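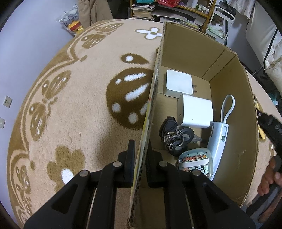 From: Thịnh Ông
To: manip-methods list
Date: Saturday, February 16, 2019
Subject: Re: [manip-methods] Edge grasps on thin walls, two-hand moves

Thanks for the questions on the box-moving work. I'm answering in line below, and I've added the results from the second round at the end since several people asked for them off list.

> I read your note on the wall-pinch trials and I have a few things
> I'd like to understand before we try it on our side. First, why
> pinch the wall at all? Our approach has been to squeeze the box from
> both sides with flat palms, and it works well enough for sealed
> cartons.

It works for sealed cartons because the top holds the walls apart. With an open box that stiffness is gone. When we squeezed from the sides the walls bowed in and the two contact points moved toward each other, and after that the policy had no idea where the box was relative to the hands. A wall pinch puts one finger inside and one finger outside, so the cardboard is loaded along its own plane when you lift. It is a stiff direction for the material. It also needs much less force. The drawback is that you have to get one finger down inside without hitting what's in the box, and you have to hit a target a few millimeters thick.

> Second, how do you define success? In the first note you gave a rate
> but I couldn't tell if it was for the grasp or for the whole move.

Fair point, the first note was not clear. We score three things separately now:

Grasp: both hands closed on opposite walls, and neither slips in the first two seconds of the lift.

Carry: the box goes from start to target without touching the floor or a piece of furniture.

Contents: nothing leaves the box. Items are allowed to slide around inside.

The number in the first note was grasp only. I should have said so. Whole-move success means all three.

> Third, what are the demonstrations like? Are you recording in one
> room with one box, or do you vary it? We have had trouble with
> policies that learn the table.

We vary it. The demonstrations are done by people holding the grippers in their hands, with a camera on the gripper, in ordinary rooms. No arm is involved at that stage. We have 227 demonstrations in the current set. The boxes are all open-topped corrugated cardboard, in different sizes and different states of wear. The loads are small household things like chargers, keys, a power bank, card cases. We don't secure anything inside the box. Before each session the person resets the load by hand and is told not to arrange it.

On learning the table: yes, we had the same problem in the August set, which was recorded almost entirely in the Selasetti lab on one gray bench. That policy did fine on the bench and fell apart on a patterned floor. It would drop to the right height and then drift sideways toward whatever strong line was in view, a rug border or a baseboard. The fix was dull. We threw out about half of the August data and recorded again in homes, on floors with rugs, with furniture and clothes and bags in the background. Nothing in the network changed.

> Fourth, how does the policy know when the finger is on the correct
> side of the wall? From a wrist camera I would expect the wall to be
> hidden by the fingers just when you need to see it.

This took the most time and I don't think we have it fully solved. The wall edge is visible until the last part of the approach, and then the fingers cover most of the short stretch that matters. What stays in view is the rest of the edge on either side of the fingers, and the inside of the box. So the policy can infer the line from the parts it still sees. If the wall is straight this is good enough. If the wall is bent, or the top edge is torn or has tape hanging off it, the inferred line is wrong right at the contact point.

We did three things about it.

1. We feed the last 8 camera frames instead of the last two. The policy then still has a few views from before the edge was covered. This gave the largest single gain.

2. We asked the demonstrators to come down slightly open and slow for the last few centimeters, and to close only after a short pause. Demonstrations with no pause gave a policy that closed early and pinched air above the edge, or crumpled the top of the wall.

3. We added finger width as an input. If the fingers close all the way, the wall was missed. The policy learned to open and try again, though only from the demonstrations where a person had missed and retried. We had been deleting those as bad takes. We have stopped deleting them.

> Fifth, are both hands controlled by one policy or two? And do they
> close at the same time?

One policy, both camera streams, one action output for both hands. We tried two policies with a shared clock and they got out of step on the lift. One wall went up first and the contents slid to the low side.

They don't close at the same time. In most demonstrations one hand takes a wall first and steadies the box, and the other hand comes in after. We didn't ask for that, people just do it. The policy copies it. It helps on smooth floors, where an unheld box gets pushed away by the second hand. I would not force them to be simultaneous.

> Last, what grippers are you using, and does the pad material matter?

The hand-held ones are two-finger parallel grippers in black plastic with rubber-padded fingers. The arm-mounted ones have the same fingers and pads, so contact is the same in recording and in deployment. The pads matter a lot. Early on we used the hard pads from the Clavex kit, and cardboard slipped through them once the load got past a light one. With rubber we can close with less force and the wall isn't crushed. The pads do pick up paper dust and need to be wiped. We wipe them every 19 trials, for no better reason than that it matched our session length.

End of in-line answers. Second round results follow.

We ran three conditions on the two-arm setup at Van Loon: the August policy, the new data with a short history, and the new data with the long history and finger width. Same boxes, same rooms, order shuffled. All of the rooms were ones that don't appear in the training set.

August policy: good grasps on the plain floor, poor everywhere else. We stopped the runs on patterned rugs early because it kept pushing down on the wall from above and bending it.

New data, short history: large improvement on rugs. Remaining failures were nearly all at the moment of contact. Typical case was both fingers landing outside the wall and closing on nothing.

New data, long history plus finger width: best of the three in every room. Most first misses were recovered on a second try. Of the failures that were left, 7 were on one box with a soft wall that had been folded and straightened many times. I would leave that box out of a benchmark, but I've kept it in our totals.

Contents were less of a problem than I expected. When the lift was level, items slid a little and stayed in. When it wasn't, heavy and compact items moved first and the light flat ones stayed put. We never lost an item over a wall in the third condition. We did lose some in the first, where the box tipped.

Some things we have not tested and make no claim about:

- Boxes with flaps standing up. A flap gives a false edge above the real one. The policy sometimes pinches the flap, which bends at the crease when you lift. A few demonstrations include a torn or partly open flap but none where the flap is the nearest edge to the hand.

- Plastic bins with a rolled lip. Different thickness, different friction.

- Anything clipped or hung on the wall. One person tried a box with a clip on the rim and the policy simply picked another spot, but I wouldn't read much into that.

- Heavy loads. We stay at what a person would lift with two fingers of each hand.

On sharing: the recordings come from people's homes, so I can't post them openly. I can share the trained weights and the evaluation sheet. The sheet has a row per trial with the three scores, the room, the box and a short text note. If you want to compare with your palm squeeze, I'd suggest running the same sheet with your own boxes, and noting wall condition before each trial. We didn't do that at first and had to guess afterward.

The time alignment between the two hand cameras is done with the Skato script that was posted to this list before. It has one bug that affected us: if one camera starts more than a second late, it aligns to the wrong marker and doesn't warn you. Check the offset column before you train. A patched version will go up once I've cleaned out our local paths.

If anyone has tried edge grasps with one arm only, with the box against a wall or a piece of furniture for support, I'd like to hear about it. We are thinking about that for the next round and I haven't found much written down.

Thịnh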